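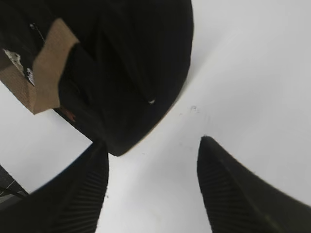

Courses > Packaging and Presentation > Week 4 > Cards, Tags and Labels

Okay, so this week we're on backing cards. I love this topic more than I probably should, and it's where most of you will lose easy points on the Salehi assignment, so please read this before Wednesday!

A backing card has two jobs. It holds a soft thing in some kind of shape, and it gives you somewhere to put information. Plain brown board is what I'd start with (the speckled kind is fine, it hides scuffs). Cut it before you decide where the label goes. I did it the other way around on my first Kirach order and threw out 16 cards.

Dark goods are the tricky ones. Black fabric or rubber next to tan board looks great, but every fold swallows the light, and a small tag just vanishes if it hangs over the product. Keep tags on the card. White paper labels crease if you so much as look at them, so press them down from the middle outward and then leave them alone.

Pins and wire: go through the board, never through the product, and bend the end back flat. Giorgia Guerra will show you her way of doing it in lab, and it's neater than mine.

Work on a plain white surface if you can. Crumbs of board show up right away, and so does a crooked edge.

For lab, bring 2 soft items of your own, scissors, and a pencil. Board is in the Levside drawer — take what you need, but use up the offcuts first. The door code is 3211.

Reading: the Fedach handout, section 4. Skip the part on shrink wrap, we'll get to it in October.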